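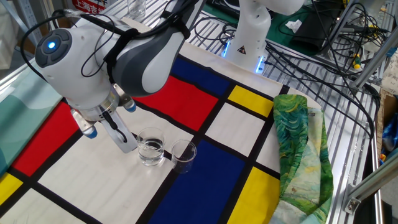 Ticket: Osine travel card, hostel deposit charged twice
Opened by: Vira Stelmakh
Status: Open, waiting on Akande Hostels

Booked four nights in Burkley through the Ilent app. The deposit was $30. My Osine card shows $30 twice, same minute, same merchant. Balance should be $190 and it says $160.

Reply 1, Ilent support: the second charge is a hold and drops off in 15 days.
My note: it doesn't say "pending" anywhere. The first one did for a day, then both went to "complete." I've never seen a hold do that.

Tried so far:
– Logged out and back in. Same balance.
– Reinstalled the app as told. Same balance, and I lost my saved bus routes.
– Called the hostel. The front desk sees one deposit – or says so. They wouldn't put it in writing.

Reply 2, Ilent support: offered an $80 voucher "for your next stay" if I close the ticket. Minimum booking is a week, and it expires in September. I'd like my $30 instead.

Asked Osine for the transaction IDs. Got two different ones, so I don't buy the "display error" story either. Sent both to Ilent and Akande. Leaving this open until the money is back on the card.

Last updated: July 2025

Related tickets
Osine card declined at bus station kiosk
Ilent voucher code not accepted
Exchange rate differs from the one shown at checkout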